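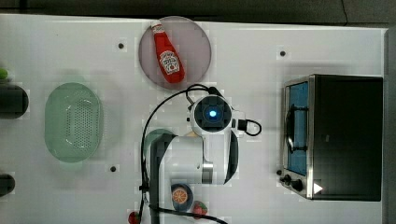
Skorstead, season 2 – pre-shoot safety checklist with comments
Episode 8, "The Long Table"
Sets covered: Stage B (restaurant kitchen, dining room), backlot alley, wedding tent exterior
Inspected by: Aksel Riis, production safety
Reviewed by: Marjatta Sjöberg, line producer
Status: open items remain, see 2.3, 3.4 and 5.2

Ratings: P = pass, C = pass with condition, F = fail, N/A = not applicable to this episode.

1. Stage access and exits

1.1 Exit doors open from inside without a key – P
1.2 Exit paths clear to full marked width – C
Comment: Camera carts were parked on the yellow line by door 3 at the 7:30 a.m. walk. Moved on request. Line to be repainted before the finale block.
1.3 Illuminated exit signs working on battery – P
1.4 Headcount at or below posted limit – C
Comment: Posted limit for Stage B is 199 persons. The reception scene as scheduled comes close once the band and catering are added. Second unit is to wait in the annex until called. Assistant directors keep the count at the door.

2. Fire scene, restaurant kitchen (scenes 14 to 17)

2.1 Gas supply to flame bars inspected and tagged – P
2.2 Manual shutoff within reach of effects operator – P
Comment: The operator is Paavo Turunen for all takes. If he leaves the stage, the supply is closed and the take does not go ahead.
2.3 Flame-retardant certificate on file for all drapes and soft goods – F
Comment: Certificates received for the window drapes and the bar front. Nothing received for the tablecloths added after the script revision, the one in which Irnley goes back in for the wedding rings. The cloths stay off the set until the paper arrives or they are treated again on site.
2.4 Extinguishers in place, pressure in green zone – P
2.5 Stunt performer's protective layers checked before each burn – P
Comment: The log must show a signature per take. On episode 6 there was one signature for the whole day.
2.6 Smoke fluid data sheet posted at stage door – P
2.7 Air clearing time between takes – C
Comment: Eight minutes with the big doors open. The schedule allows five. Marjatta has been told and the call sheet will be revised.

3. Electrical and rigging

3.1 Ground fault protection on all circuits near water – P
3.2 Cable runs covered where crossed by cast or crew – P
3.3 Lamps of 2000 watts and above have secondary safety cables – P
3.4 Overhead truss load within rated capacity – F
Comment: The plot shows 442 pounds on the center span. The rating plate on that span cannot be read and the rental paperwork lists a different truss. No persons under the center span until rigging supplies a matching document. This affects the first dance. Blocking may need to shift toward the bar.
3.5 Ladder inspection tags current – P

4. Stunts and vehicles, backlot alley (scenes 21, 22)

4.1 Stunt coordinator present for rehearsal and takes – P
4.2 Chase route walked by driver and camera – C
Comment: Walked in daylight only. The scene plays at night. Repeat after dark with the street lamps set as they will be for the take.
4.3 Prop firearms – N/A
Comment: The Cimavum crew are armed with crowbars in the current draft. If pistols return in a later draft, this section is reopened and an armorer is required.
4.4 Breakaway bottles stored apart from real glass – P
Comment: Yevdokiia Shevchuk has labeled both crates on all sides.
4.5 Crowbars for contact shots are rubber – P

5. Wedding tent exterior

5.1 Tent anchored per supplier instructions – P
5.2 Wind limit agreed and written on call sheet – F
Comment: A limit was agreed verbally. It is not on the call sheet. Heikki Toivonen, first assistant director, to add it.
5.3 Heaters kept clear of tent walls – P
5.4 Generator outside tent, exhaust facing away – P
5.5 Walkway lighting from tent to base camp – C
Comment: Adequate to the makeup trailers, dark after that. Two more fixtures requested.

6. Cast notes

6.1 Miettinen's fall from the loading dock is performed by the double. The actor does the landing close-up from floor level, pad under the cloth.
6.2 Rehearsal of the vows overlaps with the flame test in the current schedule. Separate them. Dialogue rehearsal can go to the annex.

Failed items are to be checked again before the first call on Stage B. Send missing certificates to the safety office, not to the art department, where the last set sat in a tray until January.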